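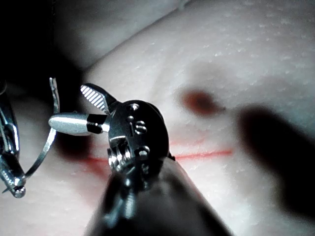
Needle turns in the jaws when I pass it from left to right

I am practicing suturing on the training console at our skills center in Brustport, and my problem is the handover of the curved needle between the two instruments. Driving the needle through the pad is already acceptable, my teacher says so, and tying is slow but correct. But between one bite and the next I lose very much time. In my picture the left instrument has the needle, with the curve standing up and reaching toward the right, and the other instrument waits open very close to it. At this moment I feel that everything is good. Then I close the second instrument on the needle, I open the first one, and the needle turns. Sometimes it lies flat along the jaw, sometimes the point looks back to me. After this I must put it down on the pad and begin again.

I have done nearly 100 handovers in the last weeks, so I think it is not only a question of more repetition. Probably I repeat a mistake. I would like to understand these things:

Where on the curve should the second instrument take the needle?

Should both instruments be in one line, or should they cross?

When the needle is already turned wrong, is there a way to correct it without dropping it on the pad?

I use a half-circle needle and a Haltlow pad, the soft one with the red lines. I don't have an assistant, I am alone at the console in the evening and nobody is beside me to look at my hands. I am sorry if my words are not the right ones, I learned suturing in another language and I translate in my head.

Thank you in advance.

Rungnapa Luangrath
Asked November 1, 2020
Viewed 659 times

Tomić

Good that you added the picture, it makes it easier to speak about it. I teach open and laparoscopic suturing to beginners, and the needle turns for the same few reasons in both.

First, the place where you hold. Think of the needle in three parts: the part near the point, the middle, and the part near the thread. For driving, you want the jaws a bit behind the middle, toward the thread. You do not want to be on the very end where the thread is attached. The body is often round there and the joint is weak, so the needle rolls and can bend. You also do not want to hold the point itself, or it will be blunt after a short time and then you push harder, and when you push harder it turns again.

For the handover this means the giving instrument must leave free the place which the taking instrument needs. If your left one sits exactly on the good driving place, the right one has only bad places remaining. So you should decide already when you pick up the needle with the left. Take it closer to the point side, but still on the body, and keep the back half free for the right.

Second, the angle. A curved needle is stable when the jaws close across it, at about a right angle to the part they hold. If the jaws close along the needle, or on a slant, the curve finds its own position when you squeeze, and this position is never the one you wanted. In your picture the needle goes up past the tip of the other instrument, very near to it. Near is good. But being near doesn't yet mean that the jaws will meet it across. Before you close, stop for one breath and look from the side of the curve. If you see that the jaws would lie along the needle, turn the wrist first and only then close.

Third, and here I think is your mistake, because almost all of my students have it: you write that you close the second, and then you open the first. Between these two steps there is one more. After the second instrument is closed, both of them are holding one stiff piece of metal. If one hand pulls even a little, the needle is under tension like a small spring. When you open the first one, the tension goes out and the needle jumps. So close the second one, relax both hands, wait until nothing moves, then open the first one wide and take it away straight. Not up, not sideways with a twist. Only back.

For your question about one line or crossing: I prefer that the instruments come from their own sides and meet like two hands around a cup. If they cross, one hides the other and you can't see the point anymore. At the edge of the working field it can be necessary to cross, but for practice stay in the middle.

An exercise. Leave the suturing for one evening. No thread, only the needle. Left gives to right, right gives to left, each time to the correct driving position. If it arrives wrong, do not repair it. Give it back and look at which step it turned. Do it slowly enough that you could talk during it. I tell my students to say aloud "across, close, rest, open." They find it silly and they do it anyway.

Bemen

just let it drop on the pad and pick it up again, everyone does it. faster than playing with it in the air for five minutes

Rungnapa Luangrath (comment to Bemen)

Thank you, but my teacher does not allow it in the test. A needle that is put down costs points, and one that is lost from view costs even more.

Bemen (comment)

ok then not. which test is it? ours only counted the time

Old Thread

I will answer only your last question, because the first answer is already good for the others.

Yes, you can correct the needle without putting it down completely. There are several ways and I use mostly two.

The first way is with the thread. Hold the thread with the left instrument, 2 cm from the needle or a bit more. Let the needle hang, so that the point or the belly of the curve only touches the pad lightly. Now when you move the thread a little to the left or right, the needle turns like a boat on a rope. When it stands as you want, you take it with the right one in the driving position. You said the needle must not be put down. Ask your teacher if touching is counted as putting down. In our place it was not counted, because the thread was held the whole time.

The second way is for small corrections. Keep the needle in the right instrument, but loosen the jaws only a very little, so that the needle can move but cannot fall. With the closed tip of the left instrument, push softly on the needle near the point end (beside the point, not on it) until it stands across the jaws. Then close again. Beginners open too much and the needle is gone. Practice this low over the pad, a finger's height, so a fall costs you nothing.

There is also the possibility to hold the needle with the left one and turn it there, and then take it again with the right. For me it is three movements where one is enough, but some people feel safer with it.

One more thing, about the jaws. Your open instrument has a jaw with fine slanted ridges. I can't say from one picture which type it is, and I will not try. But do check in your center's list which of your instruments is meant for holding needles. A tissue grasper can look similar to a beginner and it often doesn't hold a needle as firmly. If one of your two sides is a grasper, the needle will always sit less firmly on this side, and then you should make the important hold with the other one. Also never take the thread with strong force in ridged jaws if you still need that part of the thread. It becomes rough and can break at the knot, and this is very annoying when the rest of the row is beautiful.

Look also at the needle itself. A practice needle that was used since August is maybe not round anymore in the way it should be. Lay it beside a new one. If the curve has opened, it will turn in every jaw and you will think it is your hand.

Rungnapa Luangrath (comment)

Thank you both very much. I tried the words from Tomić yesterday evening, and at "rest" I noticed that my left hand was always pulling a little toward me. I did not know it. The needle still turns sometimes, more often when I give from right to left. I asked about the list of instruments and somebody will look for it. About the thread method: my teacher says touching is allowed if the thread is held.

I compared my needle with a new one also. It was more open. I have thrown it in the sharps box.

Tomić (comment)

The weaker direction is normal. Do the exercise two times right to left for each time left to right, until you don't feel the difference. And change the needle more often, they are the cheapest thing in the room.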